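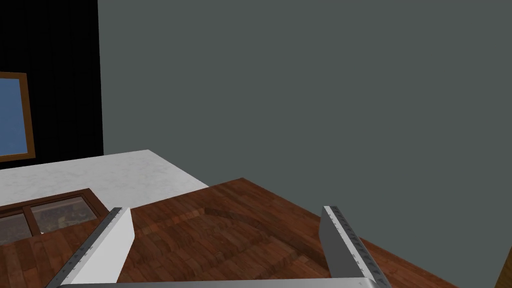

How a Door Works
Houses and Their Parts, for readers aged 9 to 12
Text by Thomas Bassi. Checked by Osvaldo Negri, joiner, Trarkcombe.

A door is a panel that closes an opening in a wall and can be moved out of the way again. Most doors in a house move by turning. One side of the door stays where it is and the other side swings. A door of this kind is called a hinged door.

This article covers the frame, the hinges, the handle, the latch and the reasons a door may stick. Words in capital letters are explained again in the word list at the end.

The frame

A door does not hang directly on the wall. It hangs in a FRAME, which is fixed to the wall before the door is put in. The frame has two upright sides, called jambs, and one piece across the top, called the head. Some frames also have a piece across the bottom, called a sill. Outside doors usually have one. Inside doors often do not.

A thin strip runs around the inner face of the frame. It is called the stop. When the door closes, it meets the stop and can go no farther. Without the stop, the door could swing through the opening and bend its own hinges.

The frame must be square, meaning that the corners are right angles. The jambs must also be PLUMB, which is the builder's word for exactly upright. A joiner tests this with a level or with a weight on a string. If a jamb leans, the door will move by itself. You may have seen a door that slowly opens after someone has pushed it almost shut. In many cases the hinge jamb is leaning a little, and the door is rolling downhill on its hinges.

Hinges

A hinge has two flat plates, called leaves, and a pin. Each leaf has short tubes along one edge. The tubes are called knuckles. The knuckles of one leaf fit between the knuckles of the other, and the pin goes down through all of them. One leaf is screwed to the door and the other to the frame. The pin lets the two leaves turn but keeps them from coming apart.

Many light inside doors hang on 2 hinges. Heavier doors are often given a third. The hinges carry the whole weight of the door, and the weight does not pull on each of them in the same way. The top hinge is pulled away from the frame. The bottom hinge is pushed into it. For this reason the screws of the top hinge are usually the first to work loose.

The leaves are set into shallow cuts in the wood, so that their faces lie level with the surface. A cut of this kind is called a MORTISE. If it is too deep, the door will press against the jamb before it has closed. If it is too shallow, the gap on the hinge side will be too wide.

Try this. Open a door halfway. Push it with one finger close to the handle, then push it with the same finger close to the hinges. The second push is much harder. The turning effect of a push depends on two things: how strong the push is, and how far it is from the hinge. This turning effect is called TORQUE. Twice the distance gives twice the torque for the same push. A handle is placed far from the hinges so that a small force is enough.

Keep your other hand away from the hinge side while you do this. The gap there closes slowly but with great force, and it is the torque rule again that explains why. The person pushing is far from the hinge and the trapped finger is very near it.

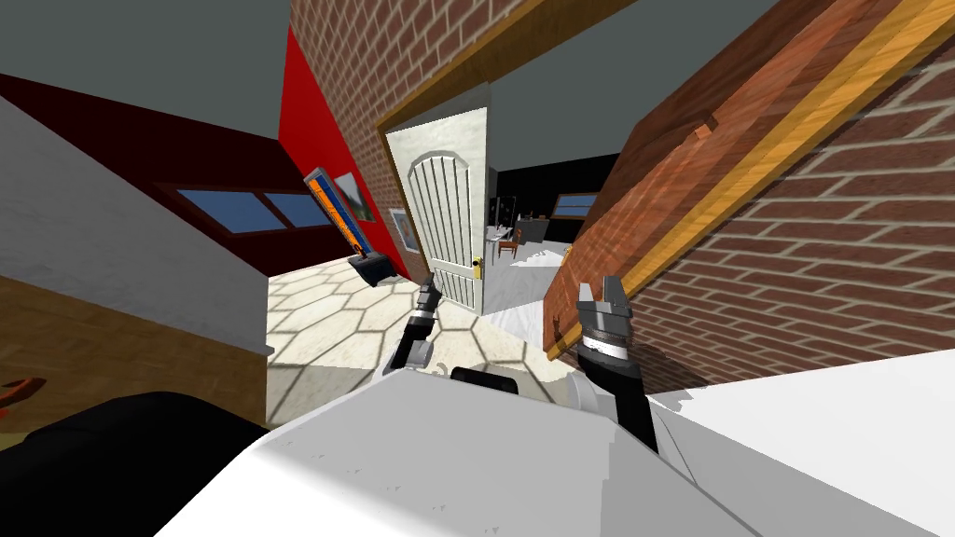

The handle and the latch

A handle does two jobs. It gives the hand something to pull, and it works the latch. The latch is the small metal piece that sticks out of the edge of the door and holds it shut.

One face of a common latch is sloped. As the door closes, the slope meets a metal plate on the frame, called the STRIKE PLATE. The plate pushes the latch back into the door. Behind the latch is a spring, which is now squeezed. When the latch reaches the hole in the plate, the spring pushes it out again and it drops into the hole. The click you hear is made at this moment.

The other face of the latch is flat. If you pull on the closed door without turning the handle, the flat face presses against the side of the hole and cannot slide. The door stays shut. Turning the handle turns a square bar, called the spindle, which passes through the door from one side to the other. The spindle moves a part that draws the latch back. Let go, and the spring returns everything to its first position.

Round knobs and long lever handles work the same spindle. A lever needs less force, for the same reason that a door is easier to push far from its hinges. Your hand on the end of a lever is farther from the spindle than it would be on a knob. People with weak or sore hands generally find levers easier. Some people can work a lever with an elbow when their hands are full.

A lock is a separate thing. A latch holds a door shut but lets anyone open it. A lock stays closed until it is released by a key, a turn button or some other means. The two are often built into one metal case, which makes them easy to confuse.

Panels and grooves

A board cut from a tree does not keep one size. Wood takes in water from damp air and gives it up to dry air. When it takes in water it swells, mostly across the grain, which means across the width of the board. Along its length it hardly changes.

A door made from one very wide piece of solid wood would swell and shrink a great deal. The old answer was the panel door. Narrow pieces are joined to make an outer frame, and thinner panels sit in grooves cut into the inside edges of that frame. The panels are not glued in place. They have room to grow and shrink inside the grooves, while the outer frame stays nearly the same size.

The upright pieces of a panel door are called STILES. The pieces that go across are called RAILS. The top of a panel may be straight or curved. The curve is for looks and adds no strength.

Many newer doors are made differently. They have two thin skins with light filling between them, and the panel shape is pressed into the skins. Such a door is much lighter than solid wood. Knock on it and it gives a hollow sound.

Why doors stick

Mr. Negri has kept notes on sticking doors in and near Trarkcombe. In one damp November he was called to 40 doors. The causes were as follows.

Swollen wood: 19
Loose top hinge: 13
Frame out of shape: 6
Too much paint: 2

Swollen wood was the most common cause that month. A joiner who planes a swollen door too much will leave a wide gap when the wood dries and shrinks. Mr. Negri prefers to wait for dry weather, if the family can put up with the door until then.

A loose top hinge lets the far corner of the door drop. The door then rubs on the floor, or on the jamb near the top of the handle side. The cure is to tighten the screws or to use longer ones. At a house on the Grullow road, the floor had been scraped in a curve by a door that needed one new screw.

A frame goes out of shape when the wall around it moves. Houses on clay soil suffer from this more than houses on rock. In Drarnberg, where the ground is mostly rock, Mr. Negri has found few such frames.

Paint is thin, but it adds up. Each coat makes the edge of the door slightly thicker. After many coats the gap is gone.
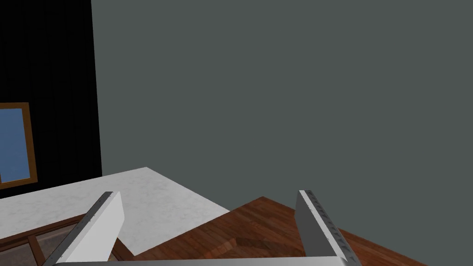
Volume 6, Number 2

Finding the cause

You can often tell where a door is rubbing without any tools. Close it slowly and listen. Then look along the edges for a shiny or dirty line, or a place where the paint has worn away. A strip of paper is also useful. Slide it through the gap between the closed door and the frame, starting at the top. Where the paper stops, the gap is too small.

Do this on all the sides you can reach and draw what you find. A narrow gap at the top of the handle side, together with a wide gap at the top of the hinge side, usually means a loose top hinge. A gap that is narrow all the way down one side suggests swelling or paint. A gap shaped like a wedge across the top suggests that the frame has moved, or that the door has dropped.

A squeak is a different problem. It comes from the hinge, where metal rubs on dry metal. A little oil or wax on the pin will normally stop it. Ask an adult to do this, as a pin should be taken out of one hinge at a time, with the door closed. — If all the pins are removed together, the door is no longer held on that side.

Word list

FRAME: the fixed part around a door.
MORTISE: a cut in wood that another part fits into.
PLUMB: exactly upright.
RAIL: a piece that runs across a panel door.
STILE: an upright piece at the side of a panel door.
STRIKE PLATE: the metal plate on the frame that receives the latch.
TORQUE: the turning effect of a push or pull.

Next in this series: How a Window Opens, by L. Caruso.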